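Filed under: Home Energy / Reviews / Heating & Hot Water

The Bruveo hot water diverter is a gray box that goes on the wall beside your electrical panel and takes the solar power you would have sold to the grid for pocket change and puts it in your water heater instead. I have had one since January, a month when my panels produce enough to run a doorbell. My timing has always been good.

Installation took the electrician 2 hours, one of them spent looking for the shutoff I had assured him was in the garage. The unit comes with a clamp sensor, a wall bracket and a manual that refers throughout to "the happy water." I have grown fond of the happy water. On a clear day in spring it was at full temperature by lunch, and the backup element never came on.

Now for the app. The Bruveo talks to your phone through a service called Zeltetgate, which needs an account, a second account and your permission to know where you are at all times. It logs you out weekly. When it works, the graphs are pretty, and mine says the box has diverted 2,988 kilowatt-hours so far. My meter has a more modest opinion, and I believe the meter.

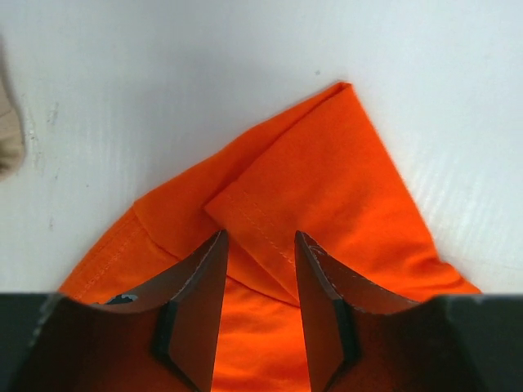 A reader named Mismont wrote in to say the app can be skipped entirely: hold the boost button down until the light blinks, set the target on the dial, and the box will get on with it and never ask for a password again. Mismont has run one that way for two winters and has no idea what the graphs look like.

I tried it and it's a better product like that. You lose the scheduling, but the sun keeps its own schedule and the box was following that one anyway.

Two gripes remain. There is a hum at full load, low but steady, and if your panel shares a wall with a bedroom you will get to know it. And the price is 1,000 dollars before labor, when the Paracha unit does most of the same job for less, in an uglier case, with a three-year warranty to Bruveo's five. I went for the longer warranty – and, fine, the nicer case.

My electric bill dropped by 43 dollars in the best month. In January it dropped by nothing whatsoever. If you have a big tank, more panels than you need and a utility that pays badly for the extra, buy it. If you have a gas heater, you have read this far for no reason.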